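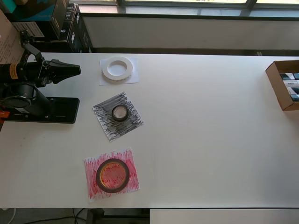

Tape and Paper: The Sorting Table at Vedholm

Galleries > Vedholm Supply Room > Tape and Paper

Posted Jan 18, 2025

The Vedholm supply room holds the adhesive tapes used by the Brostent and Sandhu workshops, together with the paper stock kept for marking and masking. This gallery shows the white sorting table, with rolls of tape set out on squares of paper. It accompanies the revised storage guide issued to both workshops.

White, black and red sheets
Three squares of paper, each carrying one roll of tape. The white roll rests on the plain sheet, the smallest roll on the sheet filled in with black marker, and the large black roll on the sheet colored in red and pink. The marker work is done by hand and the strokes are left uneven. Sheets are replaced when the color has worn or the corners have begun to curl.

Open centers
Tape is laid flat on its sheet so that the paper shows through the middle of the roll. The effect is strongest with the large black roll, whose yellowish-orange inner core takes on a warm glow over the red strokes. Members who have used the Rititz shelving will know that rolls stored on edge are difficult to tell apart once the outer wrap is dark, and the flat arrangement was adopted for this reason. A roll should be returned to the table with its loose end folded under.

About the tape stock

The supply room was recorded as holding 364 rolls at the August inventory, against shelf space for 400. Narrow tapes are issued singly. Wide tapes are issued to a maximum of 2 rolls per workshop per visit, and a larger quantity may be requested in writing. Partly used rolls are accepted back provided that the core is sound and the adhesive edge is free of dust.

Paper squares are cut from offcuts supplied by the Brostent workshop. Workshops wishing to prepare their own sheets may do so – any broad marker is suitable – but are asked to leave the reverse side blank so that the sheet can be turned and used again.

The back of the table

Papers and tape rolls are kept toward the far half of the table, and the near half is left for work in hand. Cardboard boxes are stacked against the wall behind. Labels on delivered boxes remain in place until the contents have been entered in the stock record, after which the boxes may be flattened or kept for outgoing parcels. Boxes with hand-holes are preferred for the heavier parcels sent to Sandhu.
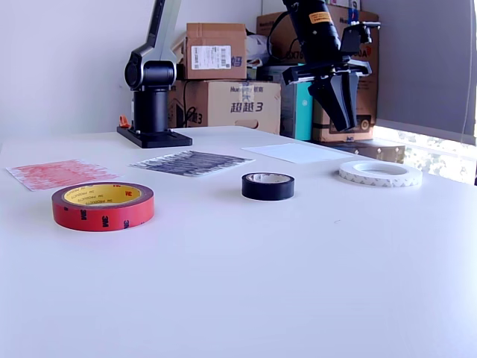

Papers and tape along the far half of the table, with cardboard boxes stacked behind.

Using these pictures

The pictures in this gallery may be reproduced in workshop notices and training handouts, with credit to the Vedholm supply room. Requests for larger copies should be made at the issue desk during regular hours. The storage guide is available at the same desk and replaces all earlier versions – please discard any copy that refers to the Rititz shelving.

Filed under: Supply Room, Storage and Materials

2 shares | 0 comments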